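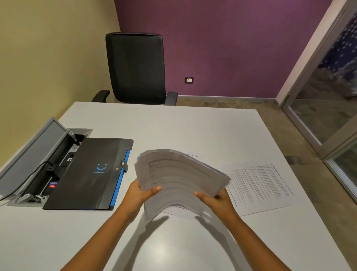
We use cookies to keep you signed in and to count page visits. By continuing to browse you accept this. Manage settings

Site plan approval vs. building permit for a detached garage with a unit above: which goes first, and does the neighbor notice run twice?

I own a corner lot in Durnunard, zoned low-density residential. I want to replace an existing one-car garage with a two-car garage and a small rental unit on the second floor. The zoning bylaw lists a secondary suite in an accessory building as a discretionary use, so it has to go to council. The garage on its own would be a permitted use.

I filed the development application in May. The town office accepted it, then returned it with a note that the drawings show the side yard on the flanking street as 6 feet and that a variance would be needed on top of the discretionary use. The designer (Donisness) says the flanking side yard should be measured from the property line to the wall, and that the eave does not count. The town measured to the eave.

What I need to know:

Do the variance and the discretionary use have to be separate applications, or can they be heard together?

If they are heard together, is there one notice to neighbors or two?

Can I pull a building permit for the garage only and add the upper floor later as an amendment? The contractor has an opening and I would lose it if this goes another 60 days.

The lot is 3,371 square feet over the minimum for the zone, so site coverage is not the problem.

Posted by flankingyard

Taking these in order.

Separate or together. A discretionary use and a variance are two different decisions, made under two different sections of the bylaw, but most small towns accept them in one package if you submit both forms and pay both fees. Ask for the two items to be placed on the same agenda. Council will normally vote on the discretionary use first. If that fails, the variance is moot, unless you want the reduced yard for the garage alone. In that case say so in your cover letter, or the second item may be dropped without a vote.

Check who decides the variance. In some towns it is delegated to the development officer up to a percentage limit, and council never sees it. If yours is delegated, you could have a decision on the yard before the meeting.

Notice. The notice radius and the notice period may differ between the two. Where they do, the town can send one letter that covers both matters, as long as it uses the wider radius and the longer period and names both matters. A letter that mentions only the suite does not serve as notice of the variance. Get a copy of the letter before it is mailed. A defective notice is the most common ground for having an approval set aside on appeal, and the applicant pays for the delay.

Measurement. Look for the definition of "yard" and then for a clause usually titled "permitted projections" or "yard encroachments." The typical wording measures to the nearest main wall and allows eaves and gutters to project by a stated amount. If your bylaw has that clause, your designer is right and no variance is needed, provided the eave is within the allowed projection. If the bylaw has no such clause, or if it applies to principal buildings only, the town is right. Accessory buildings are often treated separately, so read the accessory building section as well. Put the clause number on the drawing next to the dimension. Do not argue it at the counter.

Also check the corner lot sight triangle. It is a separate requirement, and a variance of the side yard does not relax it.

Garage first. You can apply for the garage alone as a permitted use. There are two problems. First, the foundation and the first floor framing have to be designed for the final load, and the plan reviewer will ask why a one-story garage has a footing sized for two. Second, the suite needs a fire separation from the garage below, a separate exit, and its own service connections or an approved shared connection. Sleeves and trenching are cheap before the slab is poured and expensive after. If you go this way, show the future floor on the structural drawings, mark it "not in this permit," and withdraw the present application or put it on hold in writing. Two live applications for the same footprint will get both of them parked.

You would also be building at your own risk. An existing garage gives you no claim on the upper floor. Council can still refuse the suite.

Posted by setback_and_grade

Just call the town office Monday and ask to talk to the development officer. We did a deck and it took 6 weeks start to finish, no council. I don't see why a garage would be different. Everybody on our street has the eaves hanging over anyway.

Posted by prairiedeck

The deck comparison does not hold. A deck is normally a permitted use and goes straight to the permit desk. A discretionary use has a public hearing step that cannot be skipped by phone.

One addition to the long answer. Check whether the approval lapses. Ours was valid for a fixed period from the date of the decision, not from the date the building permit was issued, and the permit review used up a good part of it. An extension had to be requested before expiry. Ours also came with a condition for one extra off-street parking stall, hard surfaced. On a corner lot, the driveway usually has to be set back a minimum distance from the intersection, so draw the stall now and confirm it fits before the meeting.

If Durnunard takes applications through the Prosumix portal, upload the variance form as its own item. When it is attached as a supporting file to the main application, it does not get a file number and the review clock does not start.

Posted by Lukoševičius Drafting

Comments

flankingyard: Found the projections clause. It covers principal buildings only. Filing the variance and asking for the same agenda.

setback_and_grade: Then ask the designer to price a shorter eave on the flanking side before you file. It may remove the variance entirely.

flankingyard: Asked. Waiting on a revised roof plan.

curbcut: Does the parking stall have to be outside the garage? Our bylaw counts inside spaces.

Lukoševičius Drafting: Depends on the bylaw. In ours, inside spaces counted for the main house and the suite stall had to be open and reachable without moving another car.

Contact the moderators | Terms of use | Copyright the site and its contributors | Back to top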